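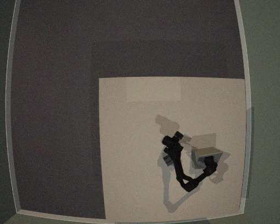 Aranka Nyitrai and Zsolt Kun
Project report, November
Supervisor: Marcela Urban

We were asked to find out if a reaching policy trained only in simulation can be trusted. Our answer is no, at least for the one we trained, and we are wary of the number that says otherwise.

The simulator is Farkov, with our own scene file: a black arm on a beige surface, a small box beside the base, and a dark floor. The policy gets a rendered view and the joint angles and puts out joint targets. We trained it on 475 scripted reaches, then ran 50 test episodes. It got to the target in 41 of them.

That sounds fine until you look at how the test was built. The test targets came from the same sampler as the training ones, so many of them sit almost on top of a reach the policy had already seen. When we moved the targets outside that region and ran 12 more episodes, the arm mostly went back to a pose it knew and stayed there.

The shadows bother us too. The arm throws several overlapping ones, and they shift with every joint. We suspect the policy reads its own pose from them. We tried to check by turning shadows off, but that also changed the brightness of the surface, so the result proves very little.

Barnabás Major thinks random lighting would fix this. Maybe. We have seen that claim in a lot of papers and would want a test with fresh targets before we repeat it. The scene file and the training logs are in the course folder under "Ellby".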